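Notebook entry, perception and segmentation tooling
Date: 09/01/2025
Project: Skinum, desk tasks (pens, markers, paper)
Software: Skikar segmenter, Peixoto label viewer

Purpose

This entry records the first full pass of the Skikar segmenter on the head-view desk recordings, and the changes made to the boundary rules afterward. The segmenter reads hand pose and object tracks and divides each recording into labeled steps for the planner. The entry also lists the points to be settled before the labels are released to the Fleltar training branch.

Configuration

The pass covered 3894 clips. The hand tracker was left at its December settings. The minimum step length was set to 40 frames, and the object tracker was restarted whenever a hand covered a target for longer than that. Output was written in the old label format, as the new writer still drops the confidence column when a clip contains a single step.

Observations

1. Step boundaries at the pen holder are unstable. When a pen is held over the rim, the segmenter alternates between "insert" and "remove" and often closes the step early. One image does not settle the direction, and the rule must use the track on both sides of the event.

2. The support hand is under-reported. A hand that steadies the holder is frequently labeled "idle" because its speed is close to zero. Contact should take priority over speed in this rule.

3. Caps and markers are merged into one object after they separate. The tracker retains the original identity for the marker and assigns none to the cap. A later "replace cap" step then has no target, and the planner rejects the clip.

4. White paper on a pale desk produces a weak outline. Lowering the edge threshold recovers the sheet but adds false objects from marks on the wall. The threshold was returned to its former value. A mask for the wall region will be tried instead.

Changes made

The boundary rule now requires agreement across 5 consecutive frames before a step is closed. The contact test runs before the speed test. Cap and marker are declared as 2 objects in the task file from the start, with a link that may be broken and restored. The first two changes are merged; the third awaits review of the task file schema.

Reference views, holder and marker tasks 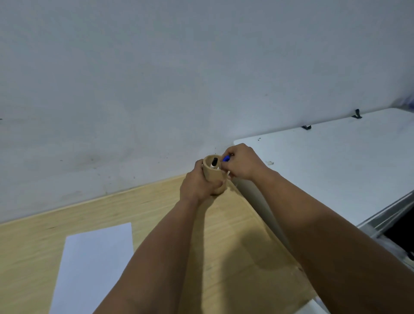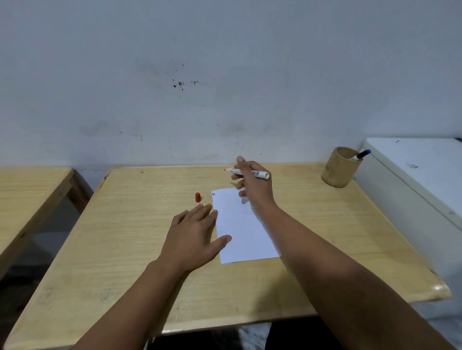 Open items

Rerun the holder clips with the new boundary rule and compare the step counts with the first pass. Write the wall mask and test it on the clips with paper. Correct the confidence column in the new writer. Confirm with the Fleltar maintainers whether a step of unknown direction may be passed to the planner or must be held back. Labels from the first pass remain in the Peixoto viewer, marked as draft, and are not to be used for training.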